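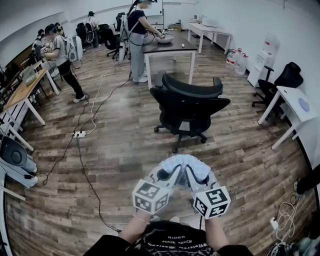

Light blue cloth, folded over.

**1/** Thread on cloth napkins and kitchen cloths in a small restaurant. I run the back of house at Marinho, in Conder. We dropped paper napkins last year and I've had the same questions from several people at other places, so I'm putting the answers in one spot. 15 March 2025, prices will change.

**2/** Starting point: we went through 4,000 paper napkins a month, the thick two-ply kind. Our linen service quote was higher than the paper bill. Buying our own cloth and washing it in house came in under both, once we stopped counting the first purchase.

**3/** We bought 200 napkins to begin with. That was too few for a place that is open for lunch and dinner. You need one set on the tables, one in the wash, and one resting on the shelf. We were pulling napkins out of the dryer at 5 pm for the first two weeks.

**4/** Fiber. All cotton soaks up the most and feels the best. It also wrinkles and shrinks. Poly-cotton comes out of the dryer flat enough to use but pushes water around the table. We use cotton for the guests and cotton for the kitchen, and live with the wrinkles.

**5/** Shrinkage was bigger than I expected. The Norico napkins are sold as 20 inch squares. After a month of hot washes ours were closer to 18 and a half one way and 19 the other. Still fine for a lap. Not fine if you want a fancy fold that depends on a true square.

**6/** Wash anything new twice before it goes out. New cotton has a finish on it and won't absorb much. First wash warm with half the usual detergent, second wash hot with none. Skip the softener both times.

**7/** Skip the softener every time, in fact. It coats the cotton. I threw out a whole bottle after our glass cloths started leaving streaks and it took several washes to get them right again.

**8/** Stains, in the order we see them: olive oil, red wine, lipstick, tomato, coffee.

Oil is the worst one. It looks gone when the napkin is wet and comes back gray after the dryer. Dish soap straight on the spot, rubbed in, left while you set up the rest of the load.

**9/** Wine: cold water as soon as you can, then oxygen bleach in a bucket overnight. We don't use chlorine. It yellowed the white piping on our first set and the edges frayed early.

**10/** Lipstick: rubbing alcohol on the back of the cloth with a paper towel under it. Don't put water on it first.

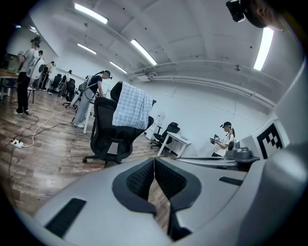
**11/** Then check before drying. One person goes over the wet load under a good light and pulls anything with a mark. It goes back in the bucket. The dryer sets whatever is left and you will not get it out after that.

**12/** Machine. We have a Dremex front loader, secondhand, with a big drum. It's fine. The door seal collects lint and the occasional toothpick, so somebody wipes it out at close. If you're buying, look for a hot cycle that really heats the water and a timer you can read without your glasses.

**13/** Don't pack the drum. I leave a hand's width at the top. When we overfilled it the napkins in the middle came out with detergent still in them, stiff as cardboard, and we had to run the load again.

**14/** Drying: medium, and take them out slightly damp. Smooth each one with your hands on a table, stack, and let the stack finish on an open shelf. This does most of what an iron would do. We own an iron and it comes out for private parties.

**15/** Folding. Keep it simple. Ours is in half, in half again, then in thirds, hem to the inside. It takes a few seconds and a new hire gets it the first night. We tried a pocket fold for the silverware in February and gave up before the month was out.

**16/** Keep the kitchen cloths separate from the table ones at every step: different bin, different load, different shelf. Degreaser and raw chicken are not things you want near a guest's napkin. Color is the easiest way to keep them apart. Solids go to the dining room, checks stay in the kitchen.

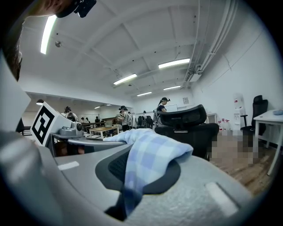

Blue and white check.

**17/** On checks generally: they hide marks well, which is good for looks and bad for knowing when something is dirty. Our rule is that a check cloth goes in the bin at the end of the shift whether or not it looks used.

**18/** Kitchen cloths per cook per shift: 4. That's one for hot handles, one for the board, one for plates, one spare. The handle cloth has to stay dry. A damp one will burn you.

**19/** Storage. Open shelf, away from the fryer. We kept them over the pass at first and they picked up the smell. Old stack to the front, new stack to the back, or the same ones get used over and over and wear out early.

**20/** Loss. We lose 6 napkins in an average month. Some go out in coat pockets, some get thrown away with the plate scraps. A second look in the trash before tying the bag got a few back. I've stopped worrying about the rest.

**21/** Retired napkins get cut in quarters and used as rags for the floor sink and the grease trap. No hemming. They go in the trash after that.

**22/** Someone asked about guests. Two people have asked for paper, both with small kids, and we keep a sleeve of it behind the bar for that. Most people haven't said anything.

**23/** Someone else asked about a drying rack in place of the dryer. We tried it in the hallway. In summer it was fine. In winter they took a full day and smelled like the hallway.

**24/** Still working out: what to do about turmeric. Sunlight fades it a little and that's as far as I've gotten. If you have a method that doesn't involve chlorine, reply here and I'll try it on the next one.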